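Six months of robots at our building

I have worked in the returns building at Stostari for long enough to remember paper slips. We take back small housewares, check them, and put them on shelves so they can be sold again. In July the company brought in an arm from Quartey to do part of the shelving, and a few people have asked me what that has been like, so I am writing it down.

The first thing that changed was the schedule. We used to have three people on the shelving line from 6 a.m., and now we have two, plus the arm. The third job did not go away. It was moved to inspection, which pays a little more and has a chair. The person who moved likes the pay and misses the walking. I would probably feel the same.

The second thing was the noise. The old line had a radio and a lot of talking. The arm is quiet, but there is a marked area around it, and the two of us who work near it stand farther apart than we used to. We talk at lunch now.

The arm is trained partly on a computer before it tries anything on our floor. The software is called Dradden, and one of us has to sit with it for part of each week. Since October that has been me.

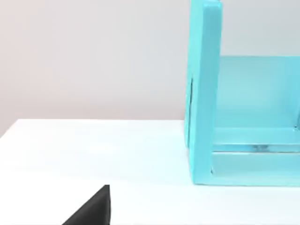

I did not ask for the desk part of the job, and for the first two weeks I was bad at it. I knew where a ceramic bowl should go and how to set it down, but I had never had to explain that to anyone, let alone type it into a form. What I do is watch practice runs and write notes on what would go wrong in our aisles. Some of it is easy to spot. The practice shelf is turquoise, the table in front of it is bare and white, and there is one black finger of the gripper coming up from the bottom with nothing in its way. Our shelves have tape on them, old labels, and a lip that catches sleeves. I wrote that down on my first day, and the next version of the practice had more clutter in it.

My notes go to the people at Quartey, and they do answer. Sometimes the answer is that they will fix it. Sometimes it is a long message about why the thing I saw does not matter, and I have been right on a few of those and wrong on others.

In its best week the arm shelved 2,307 items. The target for that week was lower, and of course the target went up afterward. That is my main complaint. When a person has a good week, the supervisor knows it was a good week. When the arm has one, it goes on a chart and becomes the plan — and the two of us next to it have to keep up with the plan by feeding it bins. My shoulders have noticed.

We did get the bins changed. The old ones were too deep, and after we brought it up at two meetings the company ordered shallow ones from Goserach. They stack badly but they are easier to reach into.

The next change is a second arm, on the far side of the building where the glassware goes. We have been told that nobody will lose hours over it. I have asked for that in writing and I am still waiting. Until then I am on the line in the mornings and at the desk after lunch, and on Sunday I am off.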